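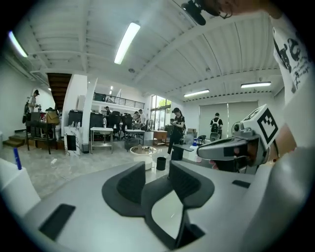 Galteck hand grippers: would I pay for the kit?

Went over to Pikcombe on Monday for the open session on the Galteck kit. You hold a gripper, do a job with it, and the recording is meant to teach a robot arm the same job later. Lovely idea. I've heard a few of those.

The grippers are grey plastic with dark rubber pads, and the one across from me had a cube with a printed black and white marker on top. Comfy enough for the first while. After 28 goes at the same task my wrist had opinions.

What bothers me is the price of everything else. The kit covers 3 months of processing, then you pay monthly, and Lachlan Shearer couldn't tell me what happens to your recordings if you stop. He said he'd email. It's been six days.

Rikalex do a plainer set without the subscription. I'd try that first.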